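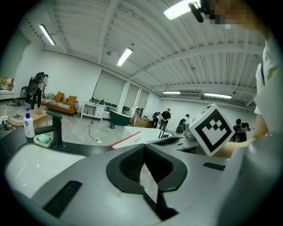 Figure 5.1. Hand-held gripper with marker cube, beside a sink.

Unit 5: Forecasting Technological Change

Reading before class: course reader, chapter 5. Bring a calculator that can do logarithms.

5.1 What a growth claim says

Popular writing about the future often states that technology "grows exponentially." The statement is incomplete until three items are given: the quantity being measured, the period over which it was measured, and the rate. "Computing power" is not a quantity. Operations per second per dollar is a quantity, and so is the number of transistors on a chip. The two can grow at different rates over the same years.

A quantity grows exponentially when it is multiplied by a constant factor in each equal period. If the factor is 1.2 per year, a starting value of 100 becomes 120, then 144, then 172.8. On a chart with a logarithmic vertical axis these points fall on a straight line. On an ordinary chart they curve upward, and the place where the curve seems to bend depends only on the scale chosen. There is no "knee" in an exponential curve. Claims that we have reached one should be read with care.

5.2 Doubling time

For a constant growth factor g per year, the doubling time in years is

T = ln 2 / ln g

With g = 1.2, T is 3.8 years. With g = 1.08, T is 9 years. Small changes in g matter a great deal over long periods. Over 30 years the first rate multiplies the starting value by 237 and the second by 10. A forecast that reports only the end value hides this.

5.3 The logistic curve

Most adoption data fit an S-shaped curve better than an exponential one. The logistic form is

N(t) = K / (1 + exp(-r(t - m)))

where K is the ceiling, r the rate, and m the midpoint. Well below the ceiling, the logistic and the exponential are nearly the same. Early data therefore cannot tell us much about K. Two analysts with the same early data can fit ceilings that differ by a factor of ten, and both fits will look good.

Worked case. The Trundine data set (handout 3) tracks home use of one type of sensor in the town of Puvside, which has 1,225 households. In the last survey, 83 households had the sensor. An exponential fit with a doubling time of one year passes the total number of households before the end of the fourth year. The fit is plainly wrong by then, but the survey points alone give no warning. The ceiling has to come from outside the data - here, from the household count.

5.4 Merging technologies

A second group of forecasts concerns people and machines joined into one system. Keep these apart from the growth claims in 5.1. They rest on two steps:

(a) the parts (sensors, processors, links to the nervous system) keep improving at the stated rate;
(b) better parts lead to a new kind of whole.

Step (a) can be tested with the methods above. Step (b) cannot, at least until the "new kind" is defined well enough that two readers would agree on whether it has appeared. Terms such as "superhuman" or "post-human" fail this test in most of the texts on the reading list.

The Fitonix and Mussa scenarios in the reader both mix the two steps. Mark each sentence (a) or (b) before you write your response.

5.5 Exercises

1. A cost falls by 15 percent per year. Find the halving time.
2. Refit the Trundine data with K = 1,225 and again with K = 600. Report r and m for each.
3. Choose one dated forecast from the reader. State the quantity, the period, and the rate. If any is missing, write "not given" - do not supply your own.

Exercise 2 is due at the start of Unit 6. Show the fitted curves on both linear and logarithmic axes.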